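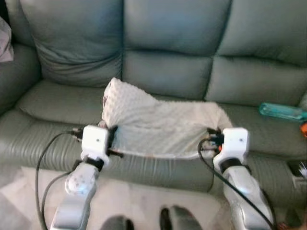 The white dotted blanket on the big sofa, Sunday.

The living room gets a proper sort-out once a week, and the sofa comes first. It is a grey-green leather one with puffy cushions, and everything in the house ends up on it. I take all the loose bits off, wipe the seat with a damp cloth and let it dry before any blankets go back.

The blankets stay folded in August. I shake each one out on the seat, fold it in half and then in half again. The sofa is from Sinaga and it has lasted well for more than 12 years, apart from some creasing along the front of the seat.
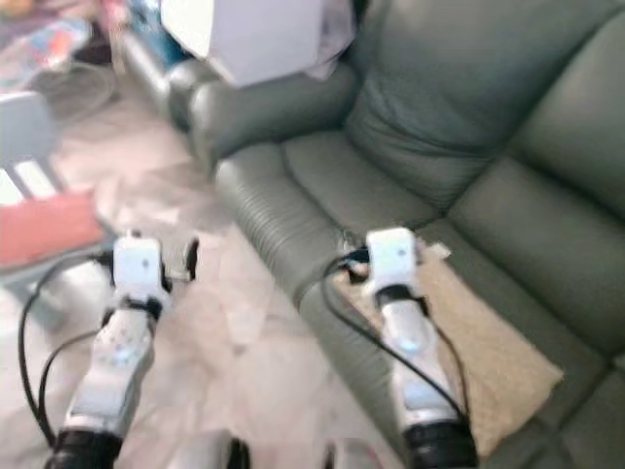 After that I do the floor. I used to sweep first and had to do it again once the crumbs came off the cushions. The small chairs get moved to one side, and the folding chair goes wherever there is space for it. Pads and mats are washed every 2 weeks at 30 with Usesel, half a cap.

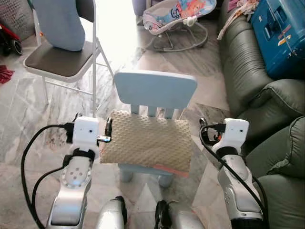
Can you tumble dry the bubbly sort of pad?
I hang mine over the airer overnight. The label on ours says low heat only, and it went a bit flat the one time I tried the dryer.

Next week is the hall cupboard.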